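Does a phone last longer on a custom ROM? Student project report

Rhodri James

Print this page | E-mail this page

Why I picked this

People who put custom firmware on old phones tend to say the same thing afterwards: the battery lasts longer. I have read it on forums, heard it from my cousin and seen it on the download page of nearly every ROM going. What I had never seen was anyone measuring it properly. Most posts say "easily two days now" and leave it there, and the person writing has usually wiped the phone and removed half their apps on the same afternoon. So my question was a narrow one. If you take the same phone and give it the same work, does changing the firmware alone make any difference to how long it runs?

I should say that I started out doubting it, and I have tried to set things up so that my doubt could not help itself to the answer.

What I used

I had two second-hand phones of the same model, bought from a repair stall on Stivavgate. Both were sold as having their original batteries, though I have only the stall's word for that. The ROM was Mekerholm, a community build that its page describes as "light". I chose it because it supported my model and because the claims made for it were large. For the workload I wrote a small script that turned the screen on at a fixed brightness, loaded a saved web page, played a short clip stored on the phone, turned the screen off and waited. It then went round again until the phone died. I named the script Banberg, after the village where I wrote most of it on a wet half-term.

A log file recorded the time and the battery percentage at every pass. I do not trust the percentage much. Both phones sat at 100 for a long while and then fell quickly, and one of them once went up by two points without being plugged in. For that reason I have used only the time from full charge to shutdown as my result, and ignored the curve in between.

Method

Phone A stayed on the maker's firmware throughout. Phone B ran seven times on the maker's firmware and then seven times on Mekerholm, which makes 14 runs for Phone B. Phone A was run alongside it each time, so I had another 14 to compare with. Both were factory reset before the first run, and Phone A was reset again when Phone B was flashed. That last part matters more than it looks. A reset clears out accounts, background syncing and old apps, and I suspect a lot of what gets called a better ROM is just a clean phone.

Wi-Fi was on, mobile data was off and there were no SIM cards. The phones lay side by side in the same room, and I started each run at seven in the evening.

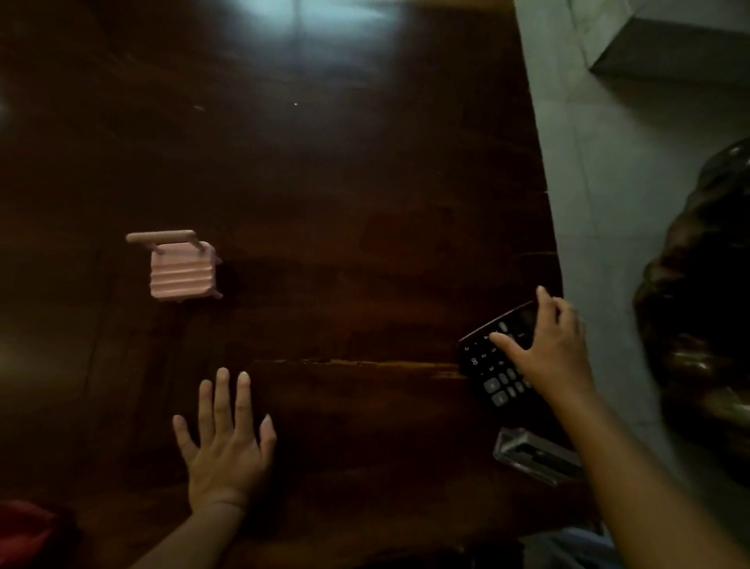

Flashing took three attempts. The first stopped because the bootloader had locked itself again after an update I had not asked for. The second failed at the checksum, which was my fault for using a download that had been interrupted. The third went through. The instructions on the Mekerholm page leave out the bootloader step entirely and tell you to "just retry", and I would not recommend following that to anyone who needs their phone the next morning.

Results

On the maker's firmware, Phone B averaged 602 minutes from full to shutdown. After the change to Mekerholm it averaged 14 minutes more. Taken alone that sounds like a small win for the ROM, and it is the sort of figure that would end up on a forum as proof.

Phone A spoils it. Its firmware never changed, yet its average also went up in the second half of the project, by nine minutes. I think the room was cooler by then, as I did the later runs in November, but I did not record the temperature and cannot show it. Take Phone A's nine minutes away from Phone B's 14 and five are left. The gap between the best and worst runs on the same phone with the same firmware was much bigger than that — over half an hour in one case.

I also looked at idle drain, which is where the ROM's supporters say the real saving lies. I left both phones untouched overnight on two nights. Phone B did slightly better on the first and slightly worse on the second. Two nights is not enough to say anything, and I am not going to try.

What I was told afterwards

I showed a draft to Mathias, the group that runs our after-school computing sessions. The main objection was that my script does not behave like a person. That is fair. A real user has messaging apps waking the phone all day, and a ROM that handles those differently might save more than mine could show. It might also save less. Somebody else pointed to a thread of 174 replies in which most people reported a gain. I read all of it. Four people gave a figure for before and after, and one of those had fitted a new battery in between.

Weak points

One phone model, one ROM and one workload. The batteries were old and may not have been equally worn. I should have swapped the phones over halfway, so that Phone A got the ROM as well, and I ran out of time for that. I should also have kept a thermometer next to them.

What I think

I cannot say that Mekerholm does nothing. I can say that with this phone and this script, any gain was too small for me to tell apart from ordinary variation. Someone whose phone is slow and short of charge could try a factory reset first — it takes ten minutes and does not risk the bootloader. There may be good reasons to change firmware on an old phone, security updates being the obvious one, but I would want to see a log before believing the battery claim.

The script and the raw logs are with the school copy of this report.

Print | E-mail to a friend

Related items
Do task killer apps free up any memory?
Charging to 80 per cent: a term of readings
Which old routers still get updates?
Comparing three ways to back up a phone before a reset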